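Orkby Tool Library and Repair Evenings
Progress report, second period, for the Dehghan Fund
Prepared by Ineke Boersma

14 shares
3 comments

Quick one this time, sorry. Full accounts follow with the January packet, Ji-hoon Na is still reconciling the till.

Where we are. Membership at 143 as of this morning. Target in the grant agreement was 200 by the end of the second period so we're short, and I'd sooner say so up front. Most of the gap is the Romitz side of town. We promised a pickup point there and don't have one. The hardware store that was going to host it changed hands and the new owner wants rent. Talks ongoing with the library branch, they like the idea but can't take gas-powered tools inside, so it would be hand tools and cordless only. Fine by us as a start.

Lending. Steady. Drills, ladders, the carpet cleaner (booked solid, need a second one). The tile saw came back with a cracked guard and is off the shelf till the part arrives. Late returns are still a headache. We tried text reminders, worked better than email. Fines not popular and we've stopped charging them for the first late week, please note this is a change from the policy we sent you.

Repair evenings. Eight held, one more than planned. Lamps and toasters mostly, then sewing machines, which we weren't ready for. Two members who know machines now come every time, but we need a proper set of small screwdrivers and some feet and belts. Would like to move $40 a month from the printing line to cover it. Is an email from you enough for that or do you need the form?

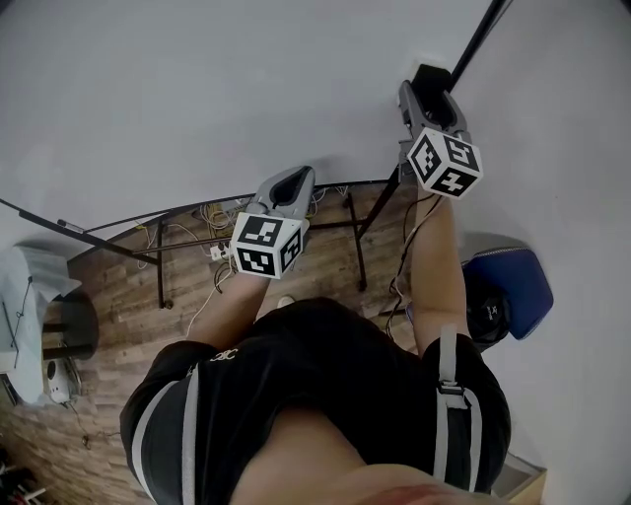
Safety inductions. Everyone borrowing a power tool now does the short induction first, at the counter, takes ten minutes or so. It slows down the line at 6 p.m. when people come straight from work. We're looking at doing it in small groups before opening instead. The written sheet has been cut to one side of paper and translated into Spanish, Korean translation is half done.

Software. The Rirkaren catalog is finally live and members can reserve from home. Took much longer then expected, the old spreadsheet had the same tools in it twice under different names and it all had to be cleaned by hand. Over 40 entries got merged or deleted. Still can't print a decent overdue list from it. Ticket is open with them.

Money. On budget overall. Underspent on printing and on the Romitz fit-out (obviously), overspent on blades and sandpaper. We had been giving sandpaper away. Now we sell it at cost.

Asks:
- OK to carry the Romitz money into the next period
- OK on the small parts budget, see repair evenings
- a call about the membership target, mornings are best for me

Next report should have the member survey in it. Forms are at the counter now and coming back slowly.

Ineke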